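Subject: Re: [cell-practice] Draft 7 of the shared bench rules
List: cell-practice
Posted: Friday, 16:12

On Friday morning the Hotitville working group wrote:

> Draft 7 is attached. The main changes are in section 9, which now says
> that every bench arm must carry a visible warning label, that all fixtures
> must be fixed to the table before power-up, and that markers used for
> calibration must be checked at the start of each shift. Sites following
> all of section 9 may describe their benches as "safe for shared use".
> We would like to close comments by the end of April. Silence will be
> taken as agreement.

Well, I'm not silent, so please don't count me as agreeing.

I have read section 9 twice and I still can't find the risk assessment behind it. A label tells a person that somebody once had a label. It says nothing about how fast the arm is allowed to move, what force it can put through a fingertip, or who signed off the settings last time they were changed. I'd sooner share a bench with an unlabelled arm and a properly kept settings log than the other way round, though I would of course like both.

The phrase "safe for shared use" bothers me most. Safe with which gripper? The arm is one thing, and whatever is bolted on the end of it is another, plus the part it's carrying. Change the fingers and you have a different machine as far as the person leaning over the table is concerned. Draft 5 had a line saying that printed fingers should be treated as a change of tool and reassessed. It was gone by draft 6 and I never saw a reason given on this list. Was it Evance who objected? If so I'd like to hear the argument in the open. 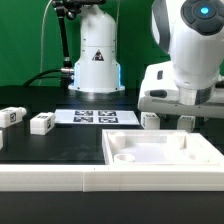

Then there is the matter of two arms on one table. The draft treats each arm as if it lived alone. At Barnach we have had to write our own rule for this: if either arm is enabled, both are treated as moving, and hands stay off the table. It slows everyone down and people grumble. I don't claim it is clever, but it can be checked by someone standing in the doorway, and I can't say that of most of section 9.

On the marker check, "at the start of each shift" sounds firm until you ask what is being checked. That the board is there? That it's clean? That the camera still agrees with the arm about where it is? Only the last one is worth much, and it needs a number to pass or fail against. The Laryea template gives a limit and a place to write the result. We could borrow the layout and argue over the limit afterwards.

"Fixed to the table" has the same trouble. Trays and small parts are meant to be moved about, so which of them count as fixtures? If the rule catches everything it will be ignored within a week, and if it catches only what the site chooses then it isn't a rule.

I also see the covering note says the draft rests on "300 hours of incident-free running". Across how many sites? With people near the arms, or with the room locked overnight? Was anybody writing down near misses? Our own log has 31 entries that would not count as incidents under the draft's wording, and a few of them I would not care to repeat.

What I would ask for before comments close:

Put the change-of-tool line back, or explain its removal.
Add a clause on two or more arms sharing a table.
Give the marker check a pass limit.
Drop "safe for shared use" altogether and let sites state which draft they follow.

I'd also like the silence clause taken out. Half the people on this list read it once a month.

Bench lead, Barnach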